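Plultex filter holder: your questions, my answers
Updated November 26, 2019

What is it, again?
A magnetic filter holder for people who shoot landscapes and hate screwing things onto lenses with frozen fingers (me, every winter). The ring stays on the lens, the filters snap on the front, and you can stack two. I started sketching it while I was still at Stemden and now it's my full-time job, which my mother finds hilarious.

How did the crowdfunding go?
So much better than I'd hoped! 1,544 of you backed it, and the first run is 3,000 holders, so there will be spares for anyone who missed out.

When does mine ship?
January. The rings are finished and Cirkura is packing the filters now. I'll email you when your label is printed, so please check your address before then.

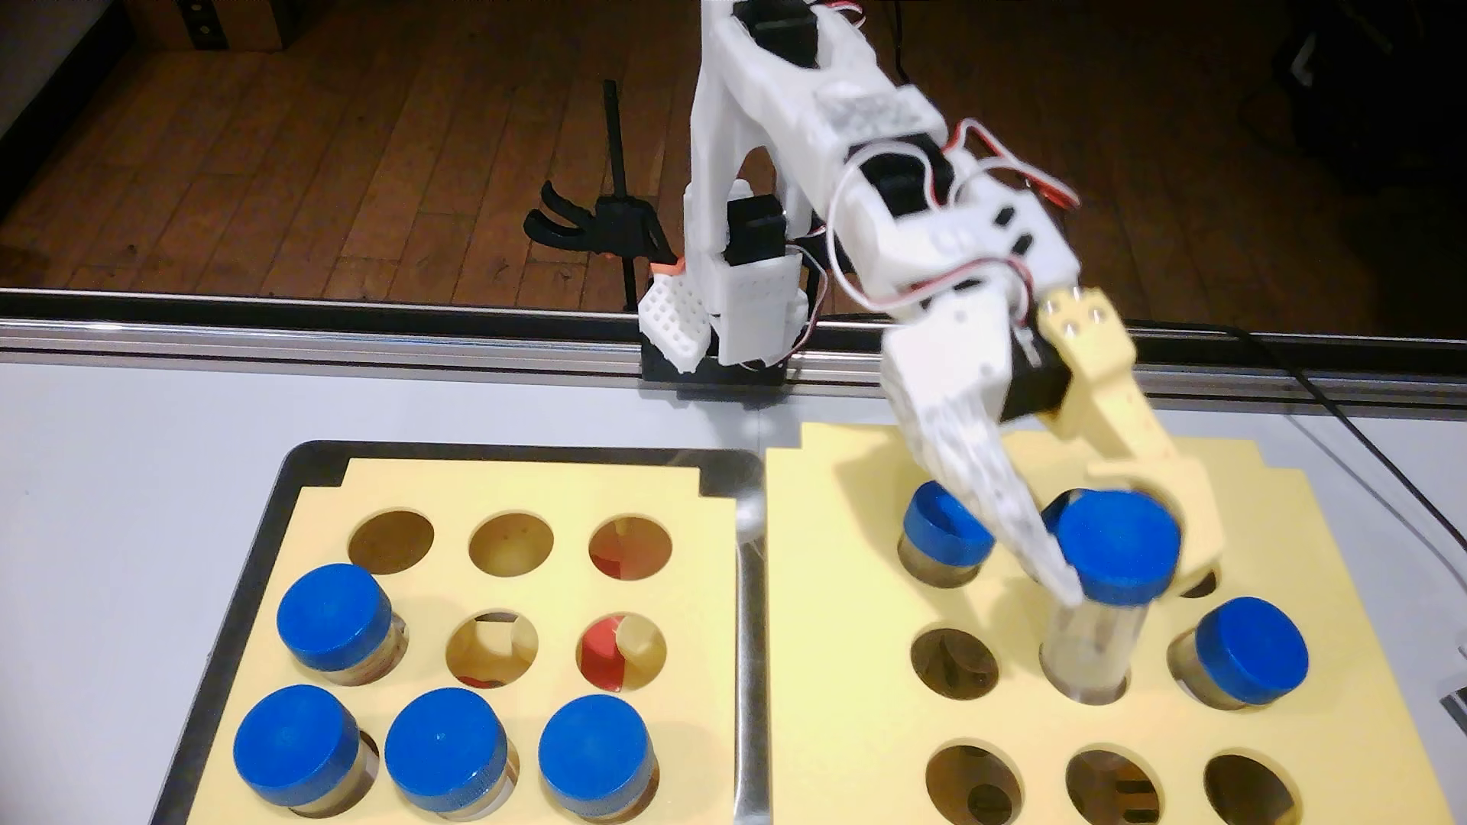
Rachid Benmoussa wrote that January is fine by him, but he's moving to a new place over the holidays and wants to know if he can change his address after the label email goes out. Sorry Rachid, once it's printed I can't touch it! Write to me before that and I'll hold your box for as long as you like.

Will it fit my lens?
If your filter thread is anywhere from 52 to 82 mm, yes. You pick the ring size in the survey. Bulging front elements (the really wide stuff) won't work with this version, and I don't want to promise a date for one that will.

Does it vignette?
With one filter, I haven't seen any at 19 mm on full frame. With two stacked you'll get dark corners that wide, so zoom in a touch or crop.
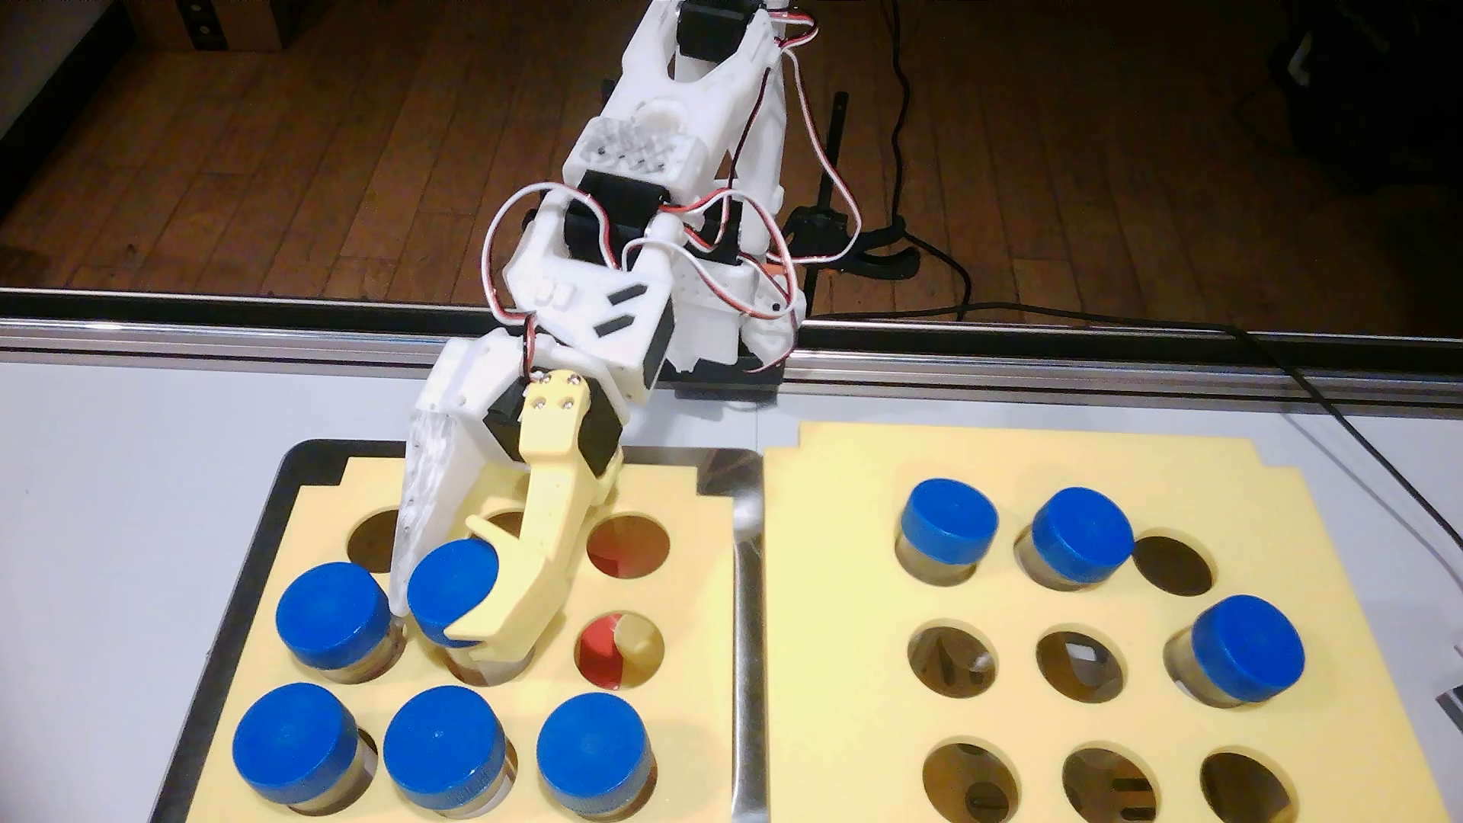
Stacking is also where the magnets matter most. Put the polarizer on first and the ND in front of it, and give the pair a little twist to make sure they've seated. I've hiked with mine stacked all day and they stayed put, but I still take them off before the camera goes in the bag.

Can I use filters I already own?
Yep, with the adapter frame. It's an add-on, and you can still add it in the survey.

What if something shows up broken?
Send me a photo and your order number and I'll mail a replacement. No need to return the broken one.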